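4. What the test audiences told us

4.1 How I ran the screenings

I should say up front that I'm a film person first and a researcher second, so my methods are a bit homemade. I wanted to know why families stick with a low-budget streaming movie or drop it, and I picked the dance drama Elier because I could get two cuts of it from the distributor, Pavlović. The long cut runs 20 minutes past the short one, and nearly all of the extra time is rehearsal scenes. Same story, same ending, same songs (well, one more song, but it plays under the credits and most people had their coats on by then).

We had 47 households in Pevthorpe watch at home in January, each with at least one kid between eight and fifteen. Yvette Gill split them between the cuts by drawing slips out of a bowl, and I didn't know who had which until the diaries came back. Every person in the room got their own diary, grown-ups included, with a column for the time and a column for whatever they felt like writing. I told them spelling didn't count and drawings were fine. Boy, did I get drawings.

Otakar Kopecky and I then typed up every entry and sorted them into groups: story, music, people, boredom, and a fifth group we ended up calling "house stuff," meaning anything that happened in the living room instead of the movie. Altogether we had 2201 entries. Otakar and I sorted the first batch separately and argued over the ones we disagreed on, mostly jokes. Is "ha ha poor dad" about the movie dad or the real one? We settled those by looking at the time column, and if that didn't help we threw them in with house stuff.

4.2 Kids liked the slow parts

I went in sure that the rehearsal scenes would lose the younger viewers. I'd have cut them myself! But the kids who saw the long cut wrote more about the rehearsals than about the big contest at the end, and they wrote about them with a lot of feeling. One ten-year-old filled half a page on the scene where the lead, played by Žofie Hrnčiar, keeps missing the same turn. Her mother, on the same couch, wrote "long" and then nothing for eleven minutes.
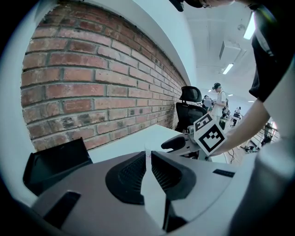
The parents' boredom notes do bunch up in those same stretches, so I don't want to make it sound like the extra scenes are free. If you plot the two age groups side by side, as in Figure 4, you get a pair of humps that hardly touch. Grown-ups perk up whenever the money trouble at the dance school comes back into the story. Kids go quiet there, and I mean really quiet, with whole pages left blank until somebody starts moving again.

Figure 4. Boredom notes per ten minutes of running time, long cut only, kids and adults shown separately.

What surprised me most was how often the kids talked about fairness. Was it fair that the coach picked Brasta, the rich girl with the good shoes? Was it fair that Žofie's character got a second try? Several of them came back to it after the movie was over, in the blank space I'd left for phone numbers. Ctibor Paulík found the same kind of talk in his school hall screenings, though he was asking about sports movies and his kids were a little older. He thinks it comes from watching in groups. I'm less sure, as a few of my keenest fairness people were only children watching with one sleepy grandparent.

4.3 The music question

Oľga Jurčo wrote the score, and she was kind enough to give me her cue sheet so I could line up the diaries with the songs. Music notes made up a smaller share than I'd hoped. People wrote down a song when they already knew the tune or when they hated it, and there wasn't much in between. The ballad in the middle got the most complaints from the under-twelves and the most hearts drawn next to it by their older sisters. I count a heart as a positive note. Otakar wanted to leave drawings out completely, and if you do it his way the ballad drops to the bottom of the list, so please read that result with some care.

I also tried matching the diaries to the 3000 viewer comments Pavlović collected from its own site, and that went less well. Those comments don't give ages, plenty of them are about buffering, and I couldn't tell which cut anybody had seen. I've left them out of the tables and only come back to them in Section 5, where the wording of the one-star reviews is useful for a different reason.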